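Capítulo 4
A caixa das coisas sem lugar 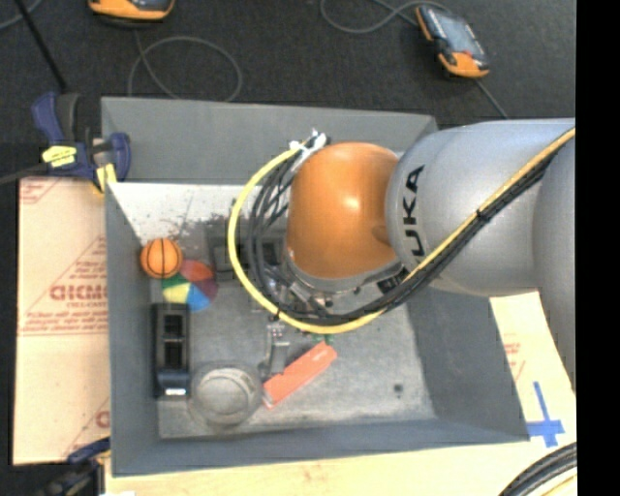 Toda casa tem uma, e toda oficina também. A minha fica debaixo da bancada e já recebeu de tudo: bolinha, fita adesiva, peça de jogo, tampa de pote que sumiu faz tempo. Quando comecei a dar aulas de organização de materiais, eu pedia aos alunos que trouxessem a deles no primeiro dia. Que bagunça boa! Em meia hora a sala virava uma feira, e eu já tinha assunto para o semestre inteiro.

Neste capítulo vamos falar de objetos misturados: coisas redondas, chatas e quadradas que acabam dividindo o mesmo fundo de caixa. Uma bola encosta num disco, o disco entra por baixo da bola, e pronto, quem quer pegar um mexe no outro. Parece bobagem, eu sei, mas experimente tirar um disco fino do fundo de um recipiente de metal sem arrastar o vizinho (eu perco sempre uma unha nisso).

Meu colega Natanael Holanda defende que se comece pelos maiores. Eu discordo – prefiro começar pelo que rola, porque o que rola não fica onde a gente deixou. Na seção 2 comparo os dois jeitos com o material da oficina Mulamberg, onde passei um mês de março separando quase 100 peças por dia e aprendi a gostar de caixa com parede inclinada, que traz tudo para o meio.

Antes de seguir, pegue uma caixa sua e esvazie sobre a mesa. Anote a forma de cada objeto, o lado em que ele para em pé e por onde a mão o segura melhor. Guarde a folha, pois vamos voltar a ela no fim da seção 2.

4.1 O que rola e o que fica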